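Front and Back of House Openings at Andreadis, Willport

Andreadis is hiring for the new season and we could not be more excited about it! We're a neighborhood bar and kitchen on the harbor side of Willport, with a long zinc counter, a covered patio and a menu that changes whenever the fish does. We need two bartenders, one barback, three servers and a weekend host.

What the work is like

Friday is our loudest night and Monday is our slowest (we use it for tastings and for trying out new drinks). Last summer we poured 1,363 glasses of our house spritz in a single month, so if you like being busy you will be very happy here. Bartenders write at least one drink for each menu, and their name goes next to it. Servers learn the wine list from Magdalini Sfakianakis, our floor manager, who will open nearly anything if you ask her a good question about it.

Barbacks start at 3 p.m., cut fruit, haul ice, change kegs and keep the glass racks moving. Two of our current bartenders began that way, and Christos Papadakis now runs the whole bar program.

What to wear
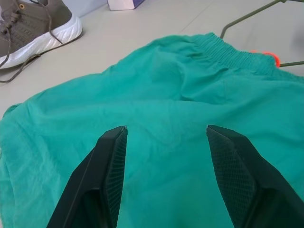

We don't issue a uniform. The patio gets hot, the kitchen gets hotter, and we want you to be able to move, so shorts are fine from May on. Color is welcome too. Teal-green like this would look great behind the bar, and an elastic waistband is a smart choice for anyone who spends a shift bending down to the low fridges. Closed shoes with a good grip are a must for everybody. We provide aprons and wash them for you.

Pay and the rest

Bartenders and servers get an hourly base plus an equal share of pooled tips, paid out weekly. Barbacks and hosts are in the pool as well. Everyone gets a staff meal at 4:15, sitting down, with the cooks. After 90 days you can join our health plan, and you earn paid time off from your first shift. Schedules go up two weeks ahead, and swaps are easy as long as you tell Magdalini. 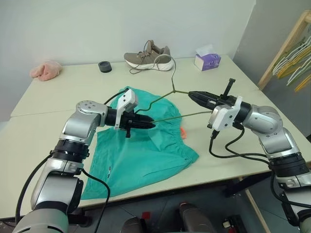

The staff room got bigger over the winter, when we took over the old storage space next door. Each person has a locker with a key, and there's a shower, which the bike commuters asked for and got! Bring a change of clothes if you like to go home fresh. A wire hanger like the dark green one will fit on the rail by the door, and tall lockers are first come, first served.

Who should apply

Experience is great for the bartender jobs (a year or more, please). For everything else we will teach you. You should be 21 or older for bar work and 18 or older for the floor. Greek or Spanish is a plus. Being kind when it's packed and the printer won't stop is a bigger plus.

How to apply

Send a few lines about yourself and the shifts you can work to Brahim Berrada, or drop in any afternoon between 2 and 4 and ask for him. A résumé is fine but a note is enough. Paid trial shifts start in April. Come say hello!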